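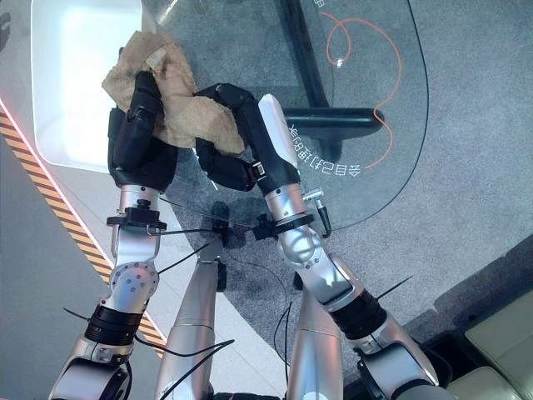

Kilian Rüegg asked after the last report whether the cloth task needs two hands at all, and whether the episode count could be reached sooner with one arm. We tested this in January. One-arm episodes were quicker to record, but the trained policy left the fabric bunched in most trials. Two-handed demonstration stays in the plan for work package 2.

Status of work package 2, deformable objects

Recording is at 3,000 accepted episodes against a target of 4,000. Rejected episodes are kept on the Kameck server with a reason code and are not counted here. The most frequent code is operator pause, followed by loss of hand tracking on the master side. The second fault was traced to a timestamp offset in the Tremach bridge. Episodes recorded before the correction were realigned offline and rechecked.

Each operator now works in blocks of 20 episodes with a break between blocks. Acceptance is lower in the final block of a shift, so the evening shift was shortened.

Grip on pile fabric

Smooth cotton was completed in the previous period. Current work is on beige fleece, where the thickness of the pile hides the point of contact from the operator. The wrist view is used for the pinch itself: the operator closes the finger until the fabric gathers, then lifts. Closing force is capped in software. Celina Sobczak has rewritten the operator instructions to say that the pinch must be confirmed in the wrist view before any lateral motion starts. Episodes without this step are now rejected at review.

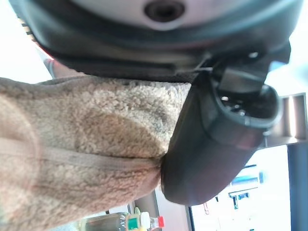
Deviations from plan

Delivery of the replacement force sensors from Kaufmann slipped by one month. Recording continued with motor current as a substitute signal, and the affected episodes carry a flag in the metadata. Budget line 39 is underspent by the amount of the sensor invoice, which moves to the next period.

Next period

Complete the remaining fleece episodes. Retrain on the full set and repeat the Fandska fold test with the same start positions as before. Report success rate separately for flagged and unflagged data.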